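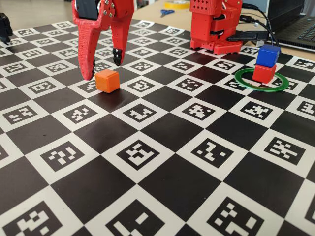

Our project was about sorting and stacking small blocks, for the Zenstead workspace course at Luvenville. Question was simple: does a marked goal area on the table make people stack neater? We used colored cubes, a ring to mark the goal and a printed mat under everything so the start spots could be the same every time. The layout we ended up with has the red cube inside the green ring with the blue one on top, and the orange cube out on the mat by itself as the next piece to move. Blue sits a little toward the back of the red one. We counted that as a pass, the rule only says it has to stay up.

Method. 162 tries total. 100 with the ring, the rest without. Same mat both times. Each try started with all cubes off the goal spot. One point if the stack stood, zero if it fell or a cube ended up outside.

Results. With ring: 82 out of 100 stood. Without ring we had 62 tries and got 31, so half. Bigger gap than we expected. Most of the fails without the ring were the bottom cube in the wrong place, not the top one falling off. Should of logged those seperately but we only started doing it in the last week of June.

Problems. Rounded edges on the cubes, hard to tell if one is lined up. The ring slides if you bump it. We tried tape (Nimri brand, the thin kind) but it left marks on the mat so we took it off again. Table in the Damow room also gets shaky when someone leans on it, those tries were redone.

Next steps. Three high instead of two, orange on top. A smaller ring. Also more tries, 1000 would be nice but not in one semester. Raw score sheet is in the shared folder, tab 2, ignore tab 1, thats the practice round.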